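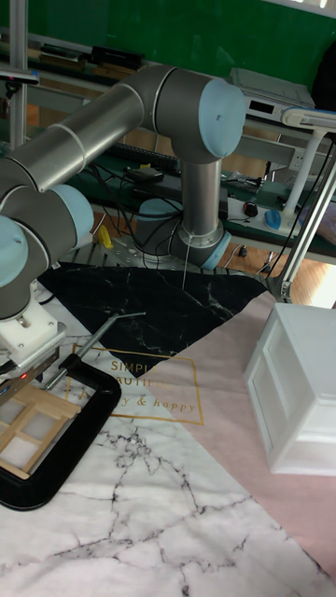
Figure 3. Arm, gripper and C-clamp at the work table.

4.2 Budgeting for the second cell

The purchase plan for the Warnton cell was drawn up in July, after the first cell had used up its parts money early. We split the costs into three groups: the arm and its base plate, the gripper, and everything else on or near the table. The third group had no line of its own in the first plan. Clamps, power strips, lamps, drawer units and table mats were bought as needed and charged to general supplies - 283 separate orders by the end of the first year.

For the new cell we asked two suppliers, Climeck and Dimow, for quotes on the arm with the gripper priced apart. Delivery was quoted at nine weeks by Climeck and 19 by Dimow. Small craft-stick pieces like the one in the gripper break often and cost little, so we left them out of the plan and kept only the clamps.
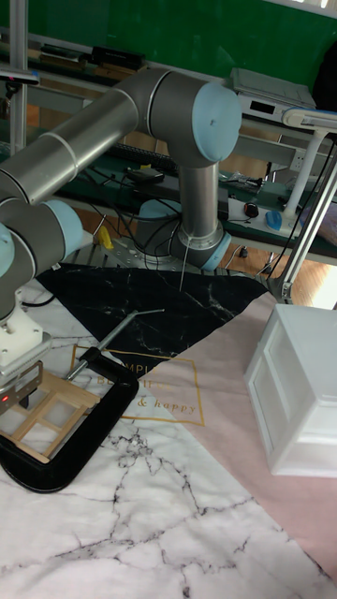 Nest Pugh, commenting on the draft plan, wrote that the gripper should be budgeted as a part that wears out, with a spare ordered on the first day, and that a shared spare between two cells would save less than it seemed to. We added one spare gripper per cell and moved the second lamp to the following year.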